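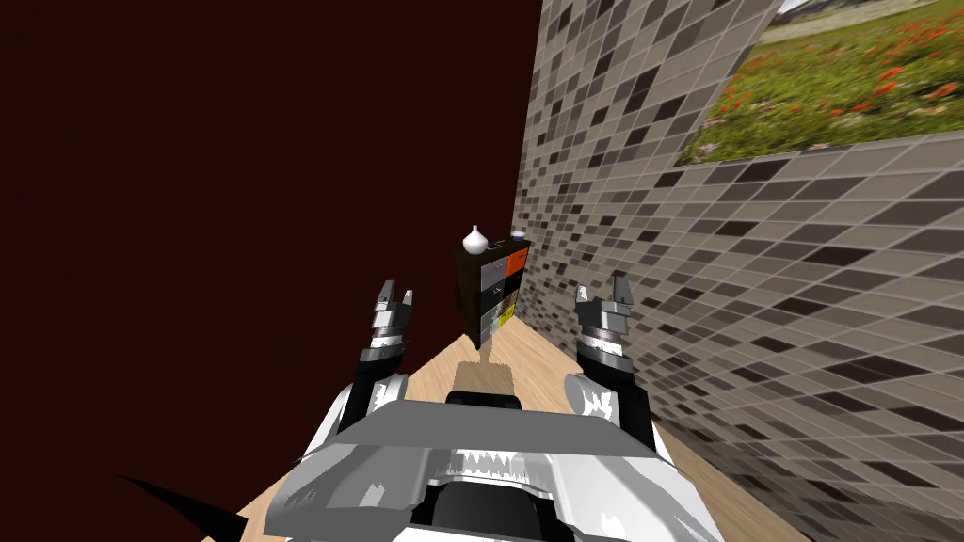 Clavidik Sets Two Arms to Work in Simulated Rooms

Print this article | E-mail this article

June 22, 2019

By Muchen Kang

Clavidik, the simulation package from Ninville, lets a buyer test a two-armed mobile robot before any hardware ships. The user loads a room, places the robot, and writes the task against the same control interface the physical unit will use.

The Paju room set was used for this review. Its rooms are furnished to a modest level: wood floors, a mosaic-tiled wall, a small cabinet with orange, yellow and grey drawer fronts, a vase and a bowl on top. Both grippers start open, with the fingers up. Approaching the cabinet in the narrow space between the walls is a fair test of base planning, and the planner took six attempts to produce a path with clearance for both forearms.

Rendering is the weak point. The robot's white shell shows jagged artifacts along its front edge. Contact handling is better, and drawer pulls behaved consistently once friction values were set by hand.

A single-seat license costs $1,268 and includes two room sets. The Urmont set is sold separately, with delivery planned for December.

Print | E-mail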